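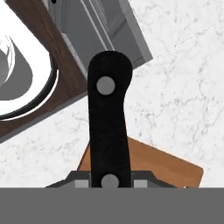 Figure 1. Rendered close view from above the gripper base, with the worktop, a wooden board and a brown tray behind.

4.2 Effect of the close view on drawer and knife tasks

The close view is rendered from a virtual camera fixed to the last link of the arm. The flat grey base of the gripper takes up the bottom band of every image, and its position in the image does not change as the arm moves. In Figure 1 the upright black part in the middle, with its two light grey round pins, covers a piece of whatever lies behind it. A policy that reads only this view must therefore act with the centre of its input partly blocked. We did not mask the band or the blocked region, as an early trial in May showed that masking slowed training and left the error on held-out layouts unchanged.

All images were rendered in Prostow at a fixed time step. We compared four policies: Boseo, Iminis, and Farkas with and without the external view. Each was run on four kitchen layouts, with 50 trials per pair, giving 800 trials in total. Layouts differ in wall and floor finish, in the position of the drawer and in the objects left on the worktop. Light was kept soft and even throughout, so that changes in shadow would not be mixed up with changes in layout.

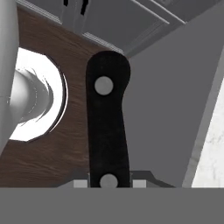
Figure 2. Close view with a black handle held between the gripper fingers. The lower rivet is partly hidden by the gripper body.

Once a handle is between the fingers, the close view says little about the rest of the item. In Figure 2 only the grip can be seen, and the working end is out of sight. The slant of the handle can still be read from its two rivets, and we take this as the grasp angle when scoring a trial. Where the lower rivet was hidden in full, the angle was taken from the simulator state instead. The background is of less use: cabinet fronts fill much of the upper image at a steep slant, and small jagged marks appear where some meshes meet. These marks were left in – removing them would have meant editing the assets by hand for each layout.
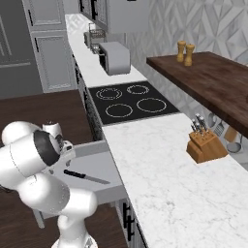 Figure 3. External view with the robot arm
over the open drawer.

The external view gives what the close view lacks. With the arm above the open drawer, the knife can be seen along its full length, from the black handle to the tip of the blade, while much of the left part of the drawer is blocked by the arm itself. The knife block on the worktop is also in view and acts as a distractor, as it holds further knives with black and silver handles.

Farkas with both views had the lowest grasp angle error on every layout. Without the external view it fell behind Iminis on the drawer task but kept its lead elsewhere. Boseo most often failed by closing too early, with the fingers still above the handle. Training settings for all policies are given in the appendix prepared by Bence Lengyel.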